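Speaker Notes: Opening Talk, Robotics Open Day
Prosmont Automation Center, Sun 8 June
Speaker: Fereshteh Najafi
Slides: Seren Harries

Before starting: check that the lapel microphone is on and that the doors at the back are closed. Latecomers may be seated during the first two slides. Please hold them at the door after that.

SLIDE 1. Welcome

Good morning, and welcome to Prosmont. On behalf of the center, I would like to thank you for giving up part of your Sunday. We are especially pleased to see so many families, and to have with us a group of second-year students from the technical college at Rorkthorpe, who left home very early to be with us.

My name is Fereshteh Najafi, and I am responsible for public programs at the center. With me this morning are Florante Pangilinan, who leads our simulation group, and Eliseo Zamudio, who will run the demonstration and take your technical questions afterward.

(Pause. Florante and Eliseo stand.)

The center has received 715 visitors since we began holding open days. We have changed the format this time in response to what they told us. The talk is shorter and the demonstration is longer.

SLIDE 2. What you will see today

The demonstration concerns a task that most of us would finish without thinking: reaching down to a board on a table, taking hold of a small object, and setting it where it belongs. We have chosen small parts on purpose. A large box forgives a careless grip. A short bar does not, and the fingers must arrive at the right height and the right angle before they close.

The work you will follow on the screen takes place in a simulated room. The table, the arms, the walls, and the floor are all computer-rendered. Florante's group prepares these rooms so that a motion can be tried many times before it is tried on real equipment.

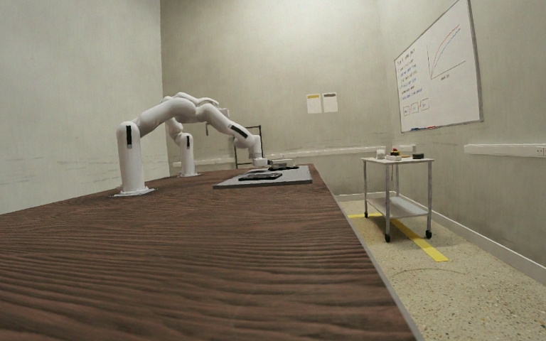
Visitors often ask why a simulated room should contain anything beyond the robot and the table. A working laboratory is a busy place. There are notes on the wall, writing on the whiteboard, tape on the floor, and a cart that someone has left within reach. A system that has practiced only in a bare white space may do poorly when it meets an ordinary one. For that reason the group spends a good deal of its time on details that have no direct part in the task.

(If there are young children in the front rows, invite them to find the yellow floor tape. Allow a short pause. Do not let this run on.)

I should add a word about working with two arms. Each arm needs space to move, and the two must share the space above the table. Planning for one arm is a well-understood problem. Planning for a second arm that may pass in front of the first, or behind it, is harder, and Eliseo will return to this point in the question period. Students who are thinking about a final project may wish to take notes at that stage.

SLIDE 3. How we judge the work

Our partners at Grerow have asked us to be plain about results, and we agree with them. We record every attempt in a trial, including the poor ones. A part that is lifted and then dropped is recorded as a failure. So is a part that is placed outside its marked area, even when the error is small enough that a visitor would not notice it.

In the trial that we completed this spring, known within the center as Ventura, the team worked through 11 arrangements of parts. In 9 of them, the motion met our standard without any change to the plan. The other two required further work, and we will discuss them openly this morning. We believe that students in particular learn more from those cases.

(Seren: move to the next slide on the word "gripper.")

Let us now consider the task from a position close to the gripper.

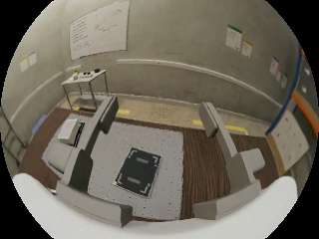 Reading time for this section: 2 minutes

From this position, the question becomes one of alignment. The black mat is marked at its corners with thin white brackets, and it sits at a slight tilt on the perforated board. Two short gray bars lie on it. A person would correct for the tilt by eye. The planning software must be given the angle, or must work it out, before the fingers go down.

Please also consider how much of the view the fingers themselves occupy. This is a common difficulty in close work. The nearer the gripper comes to the part, the more it may hide what it is reaching for. Faustino Alvarado, our guest from the evening program, will speak on this subject in the second session, and I will not take his material from him.

(Check the time. If we are running late, skip the next paragraph.)

Teachers who would like to use this exercise in class can do so without a robot. A sheet of dark paper, a few short blocks, and a pair of kitchen tongs are enough. Ask one student to give directions and another to move the tongs with eyes closed. The printed instructions are at the front desk.

SLIDE 4. Arrangements for the morning

Eliseo will begin the demonstration after a short break. Please remain behind the rope while it is in progress, and keep bags clear of the center aisle. Photographs are welcome. We ask only that you turn off the flash.

Questions may be asked from the floor or written on the cards at the end of each row. Seren will collect the cards during the break, and any that we do not reach will be answered by mail if you include an address.

(Thank the audience. Hand over to Eliseo. House lights up.)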